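Wustommont School of Interior Planning
Workplace Interiors, Unit 2
Handout: Free-standing furniture and outdoor clothing in open-plan rooms
Course tutor: Kristine Villanueva
Issued 24/07/2021

Read before the seminar. Bring the plan you drew for the previous unit and a scale rule.

Scope

The previous handout dealt with fixed elements: columns, stairs, partitions, built-in storage. The present one deals with items that stand on the floor under their own weight and can be moved by one person. In an ordinary office these are chairs, coat stands, waste bins, pedestals, plant pots and small appliances. Desks are treated as fixed for the purposes of the exercise, although strictly they are not.

Free-standing items are usually left off the plan. The client sees desks and shelving on the drawing, approves it, and the remaining objects arrive after handover. They then take up floor that was drawn as circulation. Most complaints about tight open-plan rooms that Renato Ambrosio collected for his survey of small offices concerned objects of this type, and very few concerned the desks.

Terms used

Footprint: the area of floor covered by the base of an item.

Working envelope: the area an item needs when in use. For a swivel chair it includes the distance the chair is pushed back when the person stands up. For a coat stand it includes the garments and the space where someone stands to put them on.

Residual space: floor that belongs to no working envelope and no route. It is found beside columns, behind chair backs and in corners.

Route: floor that must stay clear at all times, on the plan and in use.

Students often draw the footprint and forget the envelope. With a coat stand the error is large. The base may be small, but a stand loaded with winter coats is much wider than the base, and it is widest at shoulder height, where people passing will brush against it.

The coat stand

A coat stand consists of a base, a pole and one or more sets of hooks. The upper hooks take coats and jackets. A lower ring, if fitted, takes bags, umbrellas and scarves. The lower ring is useful in mixed rooms because it can be reached by a seated person, and because weight carried low makes the stand harder to tip.

Stability depends on three things: the spread of the base, the total weight of the stand and the way it is loaded. The worst case is a heavy bag on one arm of the upper set with the opposite side empty. Curved arms that reach far from the pole make this worse. They also hold garments better, so the choice of arm is a compromise. In the exercise, assume uneven loading.

The Lurnus stand used in the workshop has a base diameter of 385 mm. Allow a further 300 mm beyond the base on all sides for hanging garments, and draw this as a dashed circle. Do not let the dashed circle cross a route. It may overlap residual space, and it may overlap the envelope of a chair if the chair belongs to a desk that is used only now and then. State this on the drawing if you rely on it.

Metal stands are preferred to timber ones in rooms with hard floors – the joints stay tight for longer and the surface wipes clean. Dark finishes show up well against white walls and pale desks, which matters for people with poor sight. A pale stand in a pale room is easy to walk into when it is empty.

Position in the room

The usual positions are listed with their faults.

Next to the entrance. Convenient for arrival and departure. The stand is out of sight of the desks, so bags are not left on it, and the lower hooks go unused. Wet coats drip on the route.

At the end of a row of desks. Within sight of the owners of the coats. The stand competes with the last chair in the row, whose envelope is often larger than drawn because a person leaving the desk turns towards the open floor.
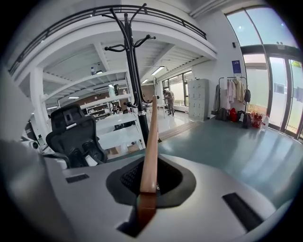 Beside a column. The column already interrupts movement, so little is lost by placing the stand in its lee. Check that the dashed circle does not reach the route on the far side. Check also for sockets and switches on the column face, which must remain accessible.

Against open shelving. Not recommended. Coats cover the lower shelves, and whoever needs something from the shelf will move the stand and not move it back.

Under a mezzanine. Ceiling height is seldom a problem for the stand itself. The difficulty is light. The floor below a mezzanine receives less daylight than the rest of the room, and the edge of the shadow tends to fall across the route. Place the stand well inside the shaded area or well outside it. Where the mezzanine edge is curved, plot it on the floor plan as a dotted line before placing anything, because a straight row of desks below a curved edge produces pockets of residual space that are not obvious from the plan alone.

Small items on ledges and shelves

Open shelving in shared rooms fills with assorted small things and this should be accepted at the planning stage. Reserve one bay for them. If no bay is reserved they spread across all bays, and also onto ledges, window sills and any flat surface near a railing. Ledges beside or below a railing should be treated separately. Anything placed on a raised ledge can fall, and the distance of the fall matters more than the weight of the object. Specify a lip, a sloped top or a written house rule. A sloped top is the most reliable of these and the cheapest if it is drawn early.

Chairs

High-backed swivel chairs with armrests have a larger envelope than is normally allowed. The armrests prevent the chair from being pushed fully under many desks, so the chair projects even when not in use. Measure the height of the armrests and the height of the underside of the desktop before drawing the parked position. If the armrests do not clear, draw the chair fully out. Mesh backs have one advantage in open rooms: they block less of the view across the room than upholstered backs of the same height.

A headrest adds nothing to the envelope on plan. It does add height, and should be shown on any section or elevation where sight lines are being checked.

Routes and clearances

The main route in the exercise runs from the entrance to the foot of the stair. Secondary routes serve the desks. No free-standing item may project into the main route. On secondary routes a projection of up to 300 mm is accepted at one point only, provided that the item is visible from both directions and has no hooks below eye level on the route side.

The rule about hooks is often queried. Short hooks with round knobs are less likely to catch clothing than open hooks, and a stand fitted with them may be turned to suit. Kolter supply both patterns on the same pole, so check which one you have been given before you draw it.

Seasonal change

A plan that works in summer may fail in November. Assume one heavy coat and one bag per person when testing the layout. Divide the total by the number of upper hooks on the stand, and where the result is more than 2 coats per hook, provide a second stand or a wall rail. A wall rail is normally better for larger groups. It has no base to trip over, it cannot tip, and it can be fixed above low storage. It does need a sound wall, and in rooms with mostly glass or lightweight linings that may decide the matter.

Exercise

Take your plan from the previous unit. Add every free-standing item, in this order: chairs in parked position, chairs in use, coat stands with dashed circles, bins, small appliances. Mark routes in a second colour. Hatch the residual space that remains.

Write a short note on each point where an envelope meets a route. Say what would have to change on the plan to remove the conflict, and whether the change affects a fixed element. Moving a desk counts as a change to a fixed element.

Drawings are to be submitted on one sheet, with the note on the reverse. The key must distinguish footprint from envelope. Sheets without a key will be returned unmarked.

Further reading

Ambrosio, R., Loose Furniture in Small Offices, course reader, section on coats and bags.
Villanueva, K., Notes on Mezzanine Rooms, available from the school office.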